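Forum > Cleaning and Laundry > Stains
Red smears on a white tabletop — does anything in a bottle really shift it?

hritchie_6
Posted 2/19/22
I have a white work table with red on it and I'd like some opinions from people who aren't selling anything. The red came off a washable marker, or at least the packet said washable. It was meant to stay on the paper. I've been told by the bloke at the hardware place that Zenenach spray will take it off in one go, $31 a bottle, and I don't believe him. For $31 I'd want it to do the windows as well.

Photo of the paper first so you can see the colour and how it drags. 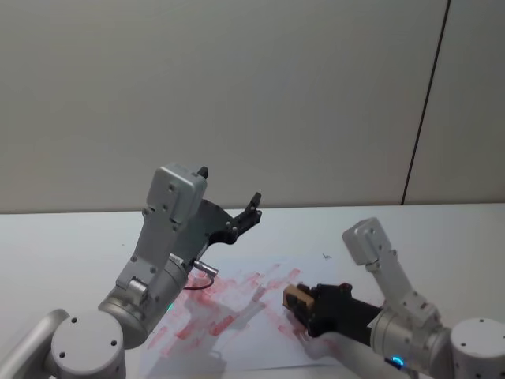
The sheet on the white table. More pink than red where it's been smeared thin.

I don't care about the paper, it can go in the recycling. I only want to know what people have used on a white top without leaving a dull patch. Not sure what the top is made of. It came with the room.

tassie_mop
Metho. Cotton rag, metho, change the rag when it goes pink. End of thread.

Imrie
Not end of thread. She's just said she doesn't know what the top is made of. Metho on a painted surface will take the paint off along with the marker. I did exactly that to a bedside table and ended up painting the whole thing again.

tassie_mop
I've used metho on every white surface in my house for years and they're all still white.

Imrie
Then you've had good surfaces, or good luck.

Isla Rankin
Is it definitely marker? From the photo I'd have guessed stamp pad ink. It's patchy, with a few darker spots in among the pale streaks, and marker generally goes down more evenly than that. Stamp pad ink can be a different animal, depending on whether it's oil or water based. I'd want to know before I put anything on it. Can you show us the table itself?

hritchie_6
I went off the packet, so it's marker as far as I know. Happy to be told otherwise but I'm not convinced you can tell from a smudge. Table as requested.

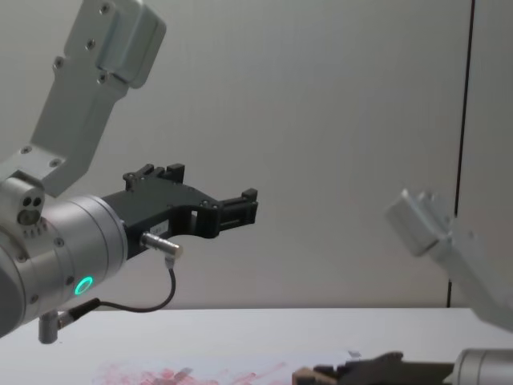 Table stain, bottom middle of the photo. Reddish pink, spread out.

zamness_dad
Looks smeared, so I wouldn't be too quick to call it permanent. Have you tried warm water and dish soap? I know it's boring. Half the stain threads on here go straight to solvents and then somebody mentions on page 6 that they never tried soap.

Isla Rankin
Agree with soap first. And please don't scrub in circles, it just makes the pink bit bigger. Work from the outside in with a damp cloth and keep turning it to a clean side.

kovthorpe_kel
I'll stick up for the Zenenach. Got red texta off a laminate bench with it last September. Spray, wait 8 minutes, wipe.

Imrie
Did you try soap before that, Kel?

kovthorpe_kel
No.

Imrie
Well then.

kovthorpe_kel
Doesn't mean the spray didn't work though, does it? The bench is clean. You're welcome to come and look at it.

hritchie_6
Kel, was it still shiny afterwards? That's my worry. I've had two "miracle" products before this and both of them left a cloudy ring that annoyed me more than the stain.

kovthorpe_kel
It was a matt bench to start with so I couldn't say.

tassie_mop
Metho wouldn't leave a ring.

zamness_dad
Magic sponge? The white melamine foam ones.

Isla Rankin
They're a very fine abrasive. All right on some things, but on a gloss top you can end up with a dull spot. I'd keep that for last, and try it on the underside of the table before anywhere you'll see.

hritchie_6
OK. Soap and warm water first, then a dab of metho underneath where it doesn't matter, and if the underside survives I'll try it on top. I'm not buying the spray. Heather Ritchie's money stays in Heather Ritchie's purse until Kel finds me a shiny bench.

kovthorpe_kel
My sister's got one. I'll ask if I can put texta on it.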